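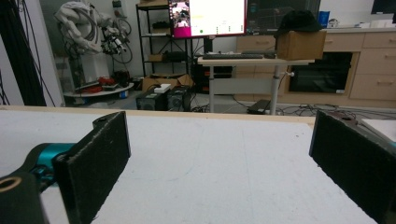

May 8, 2023

I finally got to a Brultura handball match, and I'm still buzzing! I've followed the league on and off for years, mostly by checking scores on my phone, and it is a completely different sport when you're sitting close enough to hear the ball hit the post.

Brultura were at home to Navarrete, in the little hall behind the Kevier swimming pool. It holds 800 if everybody squeezes up, and we squeezed. I got a spot on the wooden benches behind the goal (go early, the side seats fill up first) and had a perfect view of the home keeper, who had the game of her life. She stopped a penalty with her shin in the opening minutes and the whole place went up like it was a final.

Navarrete are so well drilled. They kept working the ball out to the left wing, waiting, waiting, and then somebody would come flying in from an angle that looked impossible. They led by two at the break and I thought that was that. Then Brultura switched to a much higher defense, pushing one player right out to bother the playmaker, and suddenly Navarrete were throwing passes into the crowd. I caught one! (Gave it back.)

We lost the lead again late on, got it back, and then lost a player to a suspension with two minutes left. Held on anyway, 27–26. I have no voice.

The away game at Plomus is next, and that's a 300-mile round trip, so I'm looking for anyone who wants to split gas. I've also put my name down for a season ticket, which starts in September. Same bench, if I can get it. Bring a cushion if you're coming along, those boards are hard.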